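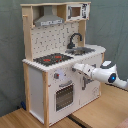 Trerkent Play Kitchen Records

Summary
This collection contains catalog records for children's toy kitchens and their fitted parts. It is maintained by the Momwood toy lending library for use by branch staff and partner nurseries. The current release holds 249 kitchens and 1,479 part entries.

Contents
kitchens.csv: one row per kitchen, with overall size, main material and panel color
parts.csv: one row per fitted part, linked to its kitchen by kitchen_id
terms.txt: the approved list of 31 part names

Part names
Range hood, microwave, faucet, sink basin, stovetop and backsplash are recorded as separate parts, including where they are fixed in place. Burner markings printed on a stovetop are entered in the notes field and do not receive a row of their own. Printed control panels are treated in the same way. Pegs and hooks share a single term.

Loose items such as pans, play food and utensils are outside the scope of this release.

Known issues
Measurements taken before March were rounded to the nearest inch. In 2 records the material field is blank. Color names follow the Zeleke chart, which does not distinguish between unfinished and clear-coated wood.

Corrections
Please send corrections to Alcides Muñoz at the Momwood desk, quoting the kitchen_id and the field concerned.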